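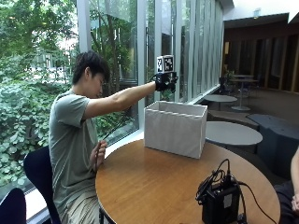 Ticket 314: Fight card scores stuck at zero

Status: solved
Opened by: Arne Lindemann
League: Dodden MMA Pick'em

Love this league, so I want it fixed before the main card! I entered 20 fighters across 2 lineups on Saturday and every prelim score shows 0. Salaries look right, the odds load fine, and my Frerichs lineup is still under the cap with 300 left over.

Tried so far: logged out and back in, cleared the cache, switched from the phone to a laptop. Same zeros.

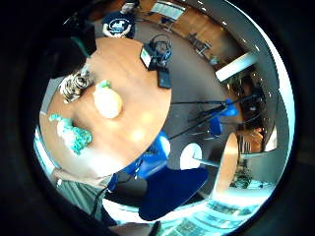 At the round table, hands clasped.

Reply from Reswood support

Thanks Arne, great notes! The scoring feed comes from Graltov, and it dropped one fight ID when a bout was moved up the card. Everything after that bout stopped updating. 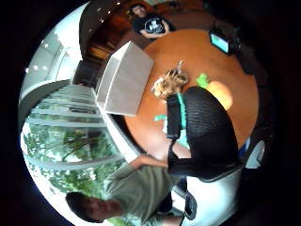 Do I need to re-enter my lineups?
Leave them as they are. Locked lineups are scored again once the feed is back.

We reloaded the feed at 9:40 p.m. and takedowns came in first – then strikes, then the finish bonuses.
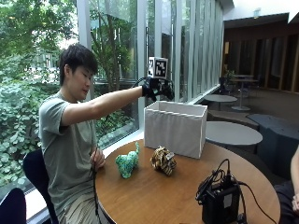

The bonuses take the longest, so refresh the standings page once more before you compare totals.

Arne: Got them all, and my underdog by submission counted! Please close.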